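Zutley Park

Zutley Park is a minor league baseball stadium in Ellery, home to the Ellery Brenums, a Class A club whose nickname comes from the Brenum River beyond the left-field wall and has never been satisfactorily explained to visiting fans. The park seats 1,095 in fixed seats, with room for another 300 on a grass bank down the right-field line. It is best known for its short porch in right, its long pregame meals and a scoreboard that for many years could not display a two-digit inning.

History

The site was a fairground before it was a ballpark, and the infield is said to drain the way a fairground drains. The first grandstand was built by the Cestari lumber company, which supplied the timber at cost and then put its name on everything that would hold paint. The park was called Cestari Field until the company was sold, after which the city renamed it for the street outside. Several older fans still use the first name, mostly when giving directions.

The wooden grandstand was replaced in stages by a steel one. Work was supposed to be finished before spring training but ran through January and into the season, and the Brenums played their first nine home games with no roof over the third-base side. Attendance on that side was light. The club sold the tickets as "open-air seating" and kept the phrase on its price list long after the roof was up.

Playing characteristics

The right-field fence stands close enough to the plate that left-handed hitters have tended to enjoy their time in Ellery and to be disappointed by their next assignment. Center field is deep, and the wind usually comes in off the river in the evening, turning a fair number of home runs into long outs. Pitchers who learn to work the outer half to right-handed batters do well here. Pitchers who don't are generally traded or become very good at backing up third.

The mound was rebuilt after manager Brodie Brunton complained that it sloped toward first base. The club disagreed, measured it, and rebuilt it.

Notable games

The longest game at Zutley Park went 19 innings and ended on a balk. The paid crowd was 677, though the number present at the end was not recorded, and the scoreboard showed the final frames as a second set of innings one through nine, followed by a blank.

Marama Goodwin threw out the ceremonial first pitch on 06/04/2023, on her retirement as the club's official scorer. She had worked more than 1,000 home games and was known for charging errors that other scorers would have let pass. Two former shortstops attended.

Food and traditions

The Brenums serve a sit-down supper before Saturday-style doubleheaders, a habit left over from the fairground days. Diners keep their tables until the first pitch of the second game – a rule enforced more strictly than the infield fly. 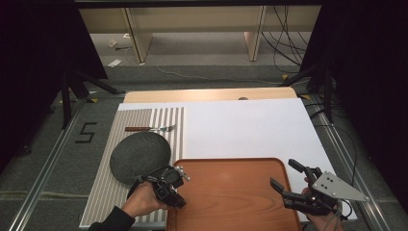
Fork on a striped placemat beside a wooden tray.

The seventh-inning stretch is accompanied by a recorded organ, the live one having been sold to pay for the tarp. The tarp is stored along the first-base line, where it has started more extra-base hits than most of the lineup. Fans on the grass bank may keep any foul ball they catch, but are expected to return home runs hit by the visiting team, usually by throwing them in the direction of the left fielder.

See also

Brenum River
Ellery Brenums
List of minor league ballparks with grass seating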